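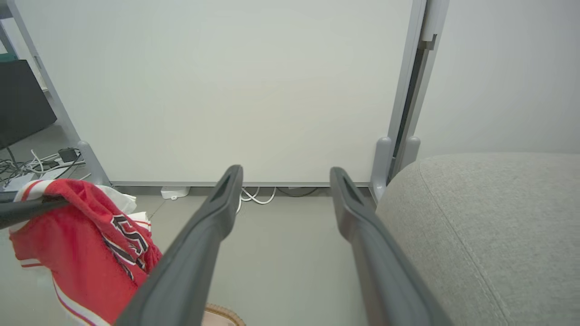
Figure 1. Wrist camera view with both fingers near the base of the panel.

3.2 Floor pickup trials

We recorded 170 demonstrations for Cirkard, our cloth pickup policy, and held back 16 for testing. Each trial started from a different arm pose. The first version, trained in September, often closed the fingers too early on folded fabric. We added 15 demonstrations with a slower approach - all on soft items - and trained again. Early closing dropped to three test trials. Cables next to cloth are still a problem, and we did not have time to test those separately.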